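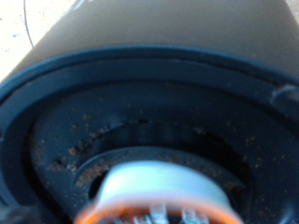

## Coffee Grounds as a Soil Additive for Radish Seedlings

Renata Baran
December 2019

### Why I picked this topic

My aunt puts used coffee grounds on her tomatoes and swears by it. A neighbor of hers says grounds stunt anything smaller than a shrub. I wanted to see which of them was closer to the truth for one plant, and radishes come up fast enough to fit into a semester.

### Background

Used grounds hold some nitrogen, but most of it is tied up and soil microbes have to break it down first. While they do that they can take nitrogen out of the soil, so a plant may get less of it for a while. Caffeine is the other concern. Some of it stays in the grounds after brewing, and it can slow down germination. Fresh grounds are acidic. Used ones are often close to neutral, which surprised me, as most garden advice says the opposite.

### Materials

- Radish seed, variety Ruawai
- Prevotora potting mix, no added fertilizer
- Used grounds, dried on a tray overnight
- Seedling pots, 300 ml each
- Kitchen scale and ruler

I saved grounds at home through October. Single-serve pods are slow to empty and don't give much, so a good part of the supply came from the filter machine in the school office.
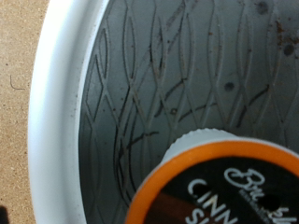

**Why dry the grounds first?**

Damp grounds get moldy in a day or two. They also weigh more, and the mix has to be measured by dry weight or the pots can't be compared.

### Method

I set up 5 pots for each mix: plain potting mix, a low-grounds mix, and a half-and-half mix with 50 percent grounds. All of them went on the same windowsill and got the same amount of tap water every second morning. I turned the trays when I watered — the side near the glass gets more light. Height was measured from the soil line to the top of the tallest leaf.

### Results

The plain pots and the low-grounds pots came up together and looked the same all the way through. By the end the low-grounds plants were slightly taller, but the difference was smaller than the spread inside each group, so I don't count it.

The half-and-half pots did badly. Several seeds never came up, and the seedlings that did were short with yellow first leaves. The surface of those pots also dried into a crust, and water ran down the sides without soaking in.
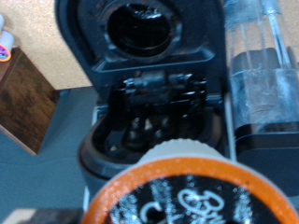
The crust is a problem for the results. It could have held the seedlings down by itself, with no help from caffeine or nitrogen. I broke it up with a fork in the second week, and by then the late seeds had probably failed.

### What I would change

More pots per group. I would also compost part of the grounds first and run those next to the raw ones, and test the pH of every mix with the Fellent strips, which arrived too late to use.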